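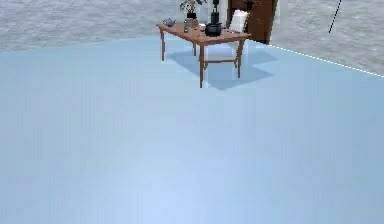 About us

Wulik makes practice data for household robots. We build rooms on a computer, put furniture and small things in them, run a simulated robot through a task and keep a record of what it did. Other people then use those records to teach their own systems. We do not make robots and we do not sell them.

The company was started by Edith Cuervo and Lertchai Suksawat, who had worked together on warehouse software and had grown tired of waiting for a turn on the one real arm in the building. Their first simulated room was a kitchen with a single cupboard. There are now 184 rooms in the library, and the kitchen is still one of them, although the cupboard has been replaced twice.

Thirteen people work here. Five of us build rooms and objects, four operate, two check, and the other two look after the computers and the accounts. Edith runs the building side. Lertchai runs operating and checking.

What we record

A single recording is called a run. It has the task in plain words, the views from the simulated cameras, the position of every joint, and the position of every object at each step. A run ends when the operator says the task is done, or when the time limit is reached. We keep failed runs and mark them as failed. Several customers ask for them separately.

Most tasks are small ones on or near a table. A room used for this kind of work might have a wooden table with a teapot-like vessel, a potted plant, a glass bottle, a small jar, a squat black pot and a tall black figurine on it, with a white chair behind and a dark cabinet further back. Thin, see-through and awkwardly shaped things are put next to plain ones on purpose. A bottle that is easy to find against one background can be very hard to find against another, and a learning system needs to have met both.

Each task is run many times with changes between runs. The table may be turned, the objects moved, or the light changed. The camera positions change too, so part of the view may be taken up by something large and close while the table sits at the top. We leave these views in. A customer who wants only clear views can filter for them, as every run carries a score for how much of the table can be seen.

How the work is done

Operators steer the simulated robot by hand using a pair of controllers. A shift at the controllers is two hours, then a break, then something else. We tried longer shifts in the first year and the runs from the last hour were poor.

A checker who did not make the run watches it at normal speed and reads the task alongside. If the words and the movements do not match, the run goes back. The commonest fault is a task that names the wrong object, usually "jar" for "bottle". The next is a small object that has sunk slightly into a tabletop, which is a fault in the room and goes to the builders.

Our sets

Woster is the table-top set. It covers picking up, putting down, pouring and clearing away, and has 123 tasks.

Phuthong is for moving about a room: going round chairs, stopping at a cabinet, coming up to a table from different sides. It has fewer tasks and much longer runs.

Plarnmont is our newest set and is not finished. It joins the other two, so that the robot has to reach the table before it can do anything on it. The first part will go out to existing customers in October.

Working with us

We take on eight outside projects a year. Please send a list of the tasks you need and the kind of robot they are for. If you have your own model of the robot we can load it, and if you do not we will suggest one of ours. Universities and schools may use a small part of Woster free of charge for teaching.

We take on new operators from time to time. You do not need to have worked with robots before. Training lasts three weeks and is paid.

Page last updated 21 August 2022

Shares 13
Comments 0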